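Print | E-mail

4.2 Delay and First-Week Demand in Long-Awaited Metal Albums

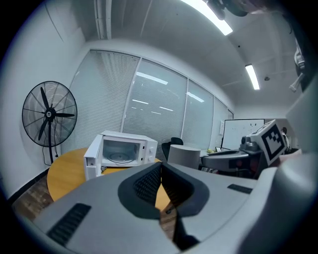

Figure 2. Microwave oven with its door open, on a round table.

What does a long gap between albums do to first-week demand? On the evidence we have, very little that can be separated from touring, label spending and the age of the fan base.

The claim that waiting builds appetite is repeated in press material so often that it is treated as fact. Kulgate, the label whose mailing list we used, told us its delayed releases "always" opened stronger. We asked for the numbers. Of the 407 list members who answered our June survey, most said they had been looking forward to the new Opoku album, but saying so costs nothing, and a mailing list is a poor place to find people who had lost interest.

Pre-orders are a better measure, though a weak one. The Opoku record was pressed in a first run of 2,000 copies and sold out before release. Pludow, a band on the same label with a much shorter gap between albums, sold out a run of the same size. Kulgate reads the first case as proof of pent-up demand and has no reading of the second. We suspect both runs were simply small — a sold-out pressing tells us where the label set the ceiling.

Branarix, the distributor, supplied streaming counts for the lead singles. These favor Opoku, but that single was also placed on more playlists, and we could not get the placement dates. Until we have them, we would not put any part of the difference down to the wait.

Print this section | E-mail this section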